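I have finally done it, friends. The bowl cupboard is sorted! If you've been reading since the kitchen move you know what I was up against: a single shelf beside the stove and a pile of mixing bowls, salad bowls, snack bowls and orphans that slid out every time I opened the door before coffee.

Most of my collection comes from thrift stores, plus one very lucky morning in May at the Trarkwood flea market, where I paid 300 pesos for a whole bag of them (still thrilled about it).

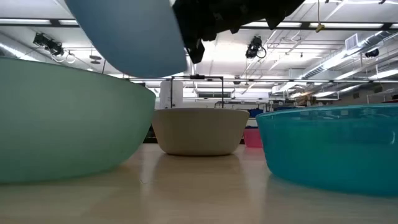

Color is how I choose bowls, and I make no excuses for it. My mother's kitchen in Zamudio was all white, beautiful white, and I swore I'd have the opposite. I love it when a big milky green one and a see-through turquoise one end up on the same table, with something plain and cream between them to calm everybody down. Popcorn tastes better out of turquoise. I will argue this with anyone!

So, the sorting. I pulled every last bowl out onto the table and tried nesting them by size, which sounds obvious, but I'd always stacked them by what I used them for. Soup with soup, baking with baking. It made towers that leaned.

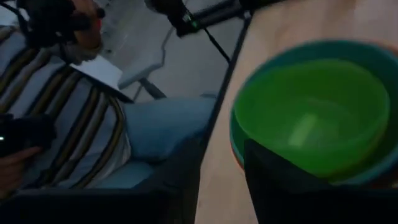

By size works so much better. The wide shallow ones go at the bottom, then the deeper ones, and the little dip bowls ride on top like passengers. My friend Bram Peeters thinks you should put a paper towel between plastic ones so they don't scuff. I tried it for 5 days and kept finding paper towels in my salad, so no thank you, Bram.
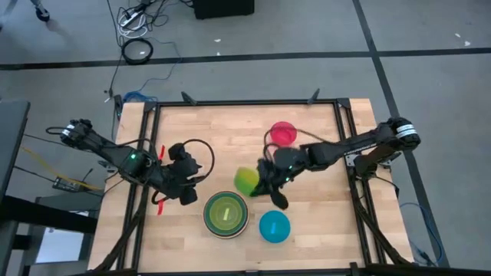
Photo: Velimir Grgić

Round things in bright see-through plastic are my other weakness, and they get a bowl of their own on the windowsill where the late afternoon light comes through. It makes me so happy I've been known to stop doing the dishes and just look.

I measured the shelf too: 37 inches wide, which gives me three good stacks with room for a hand in between. Leave room for the hand!! I skipped that the first time and had to take out a whole stack to reach one cereal bowl.
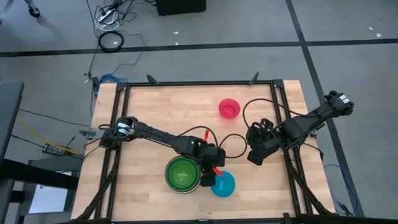 Pink, green and blue, my favorite combination.

Next up is the lids. I have a drawer full of them and I suspect half belong to containers I gave away two apartments ago. If you have a system that works, please leave it in the comments, I'm all ears.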